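Minutes of the room meeting, Ballinville office, upper floor
April. Start 9:40, end 10:55.

Present: Szymon Pawłowska (chair), Mohandas Iyer, Edmund Krajewska, Dariusz Dudek (minutes).
Excused: Zdzisław Kurek. He sent his comments in writing and they are put in under the items.

1. Minutes of the last meeting
Accepted with one correction. The order to Sadowski was for 19 cable ties of the wide type, not for 19 packs. Edmund will ask Sadowski if we can still get the packs at the same price.

2. Yellow cloths
The yellow cloths are used every day in the folding work and also, unfortunately, for wiping the desks. Szymon asked that these two uses are separated from now on. A cloth which was used for wiping goes to the wash bag and does not come back to the work surface before it is washed.

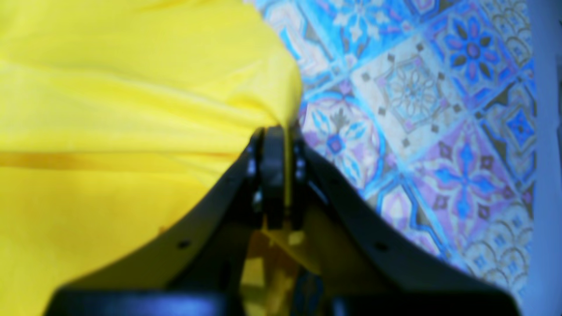 It was also discussed how a cloth should be left at the end of the day. Until now everybody does it in his own way, and in the morning the first person spends time to smooth it. Agreed: the cloth is opened fully, laid flat, folded one time in the long direction and one time across, and put on the shelf by the door. Old folds do not matter so much, but please do not twist or knot the cloth for storage.

Mohandas has compared two offers for new cloths. Cliltent sells a box of 80, Niltier sells single pieces. The box is cheaper per piece but we have no good place for it. No decision, the item comes back next time.

3. Things left on the work surface
Thin wires and other small parts stay on the cloths too often when a person goes to lunch. The chair proposed that the surface is cleared at every change of person. This means wires too, also the ones which are "only for a minute".

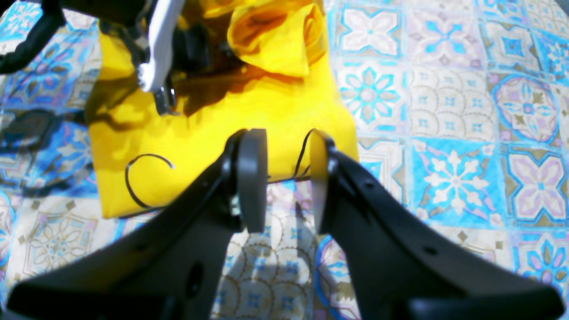
Zdzisław wrote that he does not agree to clear everything each time, as he then needs a quarter of an hour to lay his wires again, and he asked for a tray where unfinished work can stay as it is. The others found this fair. Edmund will bring two flat trays from the storage room. What is in a tray is not touched by other people. What is outside a tray may be put away by anybody.

4. Cables and power strips on the floor
This item took the most time. The cables on the carpet have grown again since winter, and the cleaning firm has written to us that they will not vacuum the area until it is free. Szymon reminded that we walk there in normal shoes all day and a plug is quickly kicked half out.

First proposal was to buy a cable channel for the full length of the wall. Price from Niltier is 322 with mounting. Second proposal was to lift the power strips from the carpet and fix them under the desks, which costs almost nothing but needs one afternoon when all is switched off.

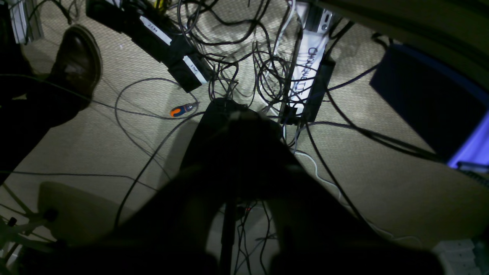

Mohandas said that he is against the channel, because after one month it will be full and the new cables will lie next to it. He would like first to pull out every cable that goes to nothing, and only then to measure. Edmund supported this. Dariusz asked who can say which cable goes to nothing. It was agreed that each person marks his own cables with tape and his initials. A cable without tape will be pulled.

Decision: marking first, then the strips go under the desks. The channel is postponed. The room budget has 966 left, so money is not the problem here.

5. Under the desks
Small adapters and loose plugs are to be collected at the same time as the cables. One box for connectors, one for adapters. Nothing should be stored on the floor behind the cables – it makes it hard to reach the plugs.

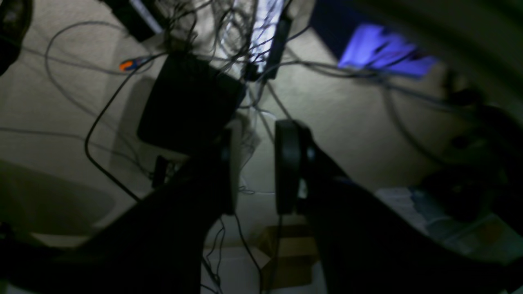 Floor under the desk, cables on the carpet (item 5).

6. Tasks
Edmund: trays, question to Sadowski.
Mohandas: tape and two boxes, to be placed at the door.
Szymon: answer to the cleaning firm, and to agree the afternoon for switching off.
Dariusz: note about the cloths for the wall by the shelf.
All: mark own cables.

7. Other
The window handle near the door is loose again. Szymon will report it.

Next meeting in May, same room, 9:40.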